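Betreff: Re: [hausliste] Waschküche, Trockenraum und die Sache mit der Heizung
Liste: Hausgemeinschaft Merrick-Höfe
Uhrzeit: 22:47

Liebe Liste,

eigentlich wollte ich mich aus dem Thema heraushalten. Dann habe ich die Mail aus dem Vorderhaus zweimal gelesen, beim zweiten Mal laut, und jetzt sitze ich doch hier.

> Ich verstehe nicht, warum wir über den Trockenraum überhaupt noch
> diskutieren. Der Raum wird im Winter durchgehend geheizt, und das
> bezahlen alle, auch die, die einen eigenen Trockner haben. Laut
> Abrechnung von Pelside sind das 2112 Euro im Jahr. Dafür könnte man
> jeder Partei ein Wäschegestell schenken und hätte noch Geld für
> ein Sommerfest übrig. Ich beantrage hiermit, die Heizung im
> Trockenraum ab Oktober abzustellen und den Raum künftig als
> Fahrradkeller zu nutzen.

Zur Zahl: Ich habe die Abrechnung ebenfalls vor mir, und die 2112 Euro sind der Posten »Allgemeinflächen Wärme«. Dazu gehören der Trockenraum, das Treppenhaus in beiden Aufgängen, der Flur vor den Kellerabteilen und jener Heizkörper im Windfang, der seit Jahren tapfer gegen eine Haustür anheizt, die nicht schließt. Wer sparen will, könnte mit der Haustür anfangen. Dafür braucht es einen Schraubenzieher und jemanden, der den Türschließer nachstellt. Ich habe es versucht. Die Tür schließt jetzt auf der unteren Hälfte.

Auf den Trockenraum allein entfallen 208 Euro, so steht es auf der zweiten Seite, in einer Schriftgröße, die man bei Pelside offenbar für Dinge reserviert, die niemanden aufregen sollen. Geteilt durch alle Parteien kommt ein Betrag heraus, für den man in der Bäckerei an der Ecke ein Frühstück bekommt, ohne Ei.

Zum Wäschegestell: Ich besitze eines, Modell Jokar, und es ist ein treuer Begleiter. Es steht von November bis März im Schlafzimmer, und von November bis März habe ich ein Schlafzimmerfenster, auf dessen Innenseite man Kresse ziehen könnte. Wer in den alten Wohnungen zum Hof hin schläft, kennt die Ecke hinter dem Schrank, über die man bei Besuch nicht spricht. Wenn wir die Wäsche von vierzehn Haushalten aus dem Keller in die Wohnungen verlegen, sparen wir an der Heizung und bezahlen den Maler. Der Maler ist teurer.
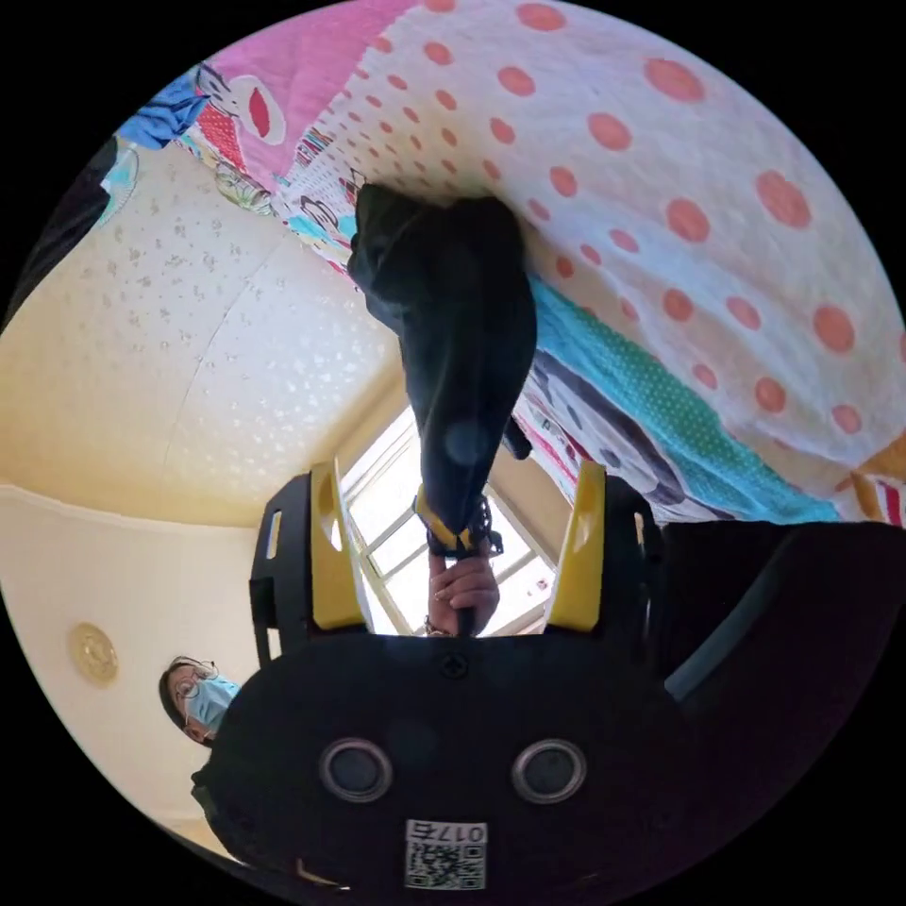 Euer Hinterhaus, 2. Stock links

Weiter im Text. Zum Fahrradkeller: Wir haben bereits einen. Er ist voll, das bestreite ich nicht. Voll ist er allerdings vor allem mit Rädern, die seit meinem Einzug keinen Zentimeter bewegt wurden. Darunter ein Kinderrad, dessen Kind inzwischen vermutlich studiert, ein Tandem ohne Sättel und ein Herrenrad der Marke Bendasell, an dem eine Zimmerpflanze hochgewachsen ist, obwohl es dort kein Tageslicht gibt. Ich habe großen Respekt vor der Pflanze. Trotzdem würde ich vorschlagen, erst einmal Zettel an alle Räder zu hängen, auf denen »Gehört das noch jemandem?« steht, und was im Juni noch einen Zettel trägt, kommt weg. Die Aktion hatten wir schon einmal. Damals wurden die Zettel abgenommen, die Räder blieben, und an der Pinnwand hing ein anonymer Aushang über Eigentum.

Was mich an dem Antrag am meisten beschäftigt, ist die Wendung »auch die, die einen eigenen Trockner haben«. Nach dieser Logik dürfte ich aus dem Hinterhaus aufhören, für den Aufzug im Vorderhaus zu zahlen, mit dem ich in all den Jahren genau zweimal gefahren bin, einmal davon versehentlich. Die Erdgeschosswohnungen könnten sich beim Dach abmelden. Und wer nachts schläft, braucht eigentlich kein Hoflicht. Ich bin bereit, das alles einzeln auszurechnen, aber dann bitte mit allen Konsequenzen und einem sehr langen Abend.

Nun zu den Dingen, die im Trockenraum wirklich im Argen liegen, denn so herzlich ich ihn verteidige, schön ist er nicht.

Erstens die Leinen. Die hinterste hängt so tief durch, dass Bettlaken den Boden wischen. Eine neue Leine kostet fast nichts, die Haken in der Wand halten noch. Ich würde sie besorgen und spannen, wenn jemand die Leiter festhält. Die Leiter ist die mit der fehlenden Gummikappe, daher die Bitte.

Zweitens die Dauerhänger. Im letzten Winter hing eine rote Tischdecke so lange auf Leine drei, dass ich angefangen habe, sie zu grüßen. Wir hatten uns einmal auf 40 Stunden geeinigt, eine Zahl, die in der damaligen Versammlung als Kompromiss zwischen einem Tag und »bis es halt trocken ist« zustande kam. Der Zettel mit der Regel ist leider in der Feuchtigkeit von der Wand gefallen. Ich hänge einen neuen auf, diesmal laminiert.

Drittens das Fenster. Bitte kippen, wenn nasse Wäsche hängt, und bitte wieder schließen, wenn man die letzte abnimmt. Das offene Fenster bei voll aufgedrehter Heizung ist der Teil der 208 Euro, über den man tatsächlich reden sollte. Ein Thermostat, der sich nicht von Hand auf fünf stellen lässt, wäre übrigens auch eine Möglichkeit. Die Hausverwaltung hat dazu vor längerer Zeit geschrieben, sie »nehme den Hinweis auf«. Wohin sie ihn aufgenommen hat, ist mir nicht bekannt.

Mein Gegenantrag also: Der Trockenraum bleibt Trockenraum, die Heizung bleibt auf kleiner Stufe an, wir schaffen eine Leine und einen Thermostat an und schreiben Pelside gemeinsam wegen der Haustür. Den Brief kann ich entwerfen. Er wird höflich, ich schwöre es, ich lasse ihn vorher gegenlesen.

Über das Sommerfest können wir gern unabhängig davon sprechen. Ich bringe wieder den Kartoffelsalat mit, den ohne Mayonnaise, und bitte diesmal darum, die Debatte darüber nicht auf der Liste zu führen.

Und noch eine Kleinigkeit: In der Waschküche liegt seit einer Weile eine einzelne graue Socke auf der linken Maschine, Größe eher stattlich. Falls sie vermisst wird, sie liegt gut.

Viele Grüße aus dem Hinterhaus

--
Ihr erhaltet diese Nachricht, weil ihr die Hausliste der Merrick-Höfe abonniert habt.
Antworten gehen an alle. Ja, wirklich an alle.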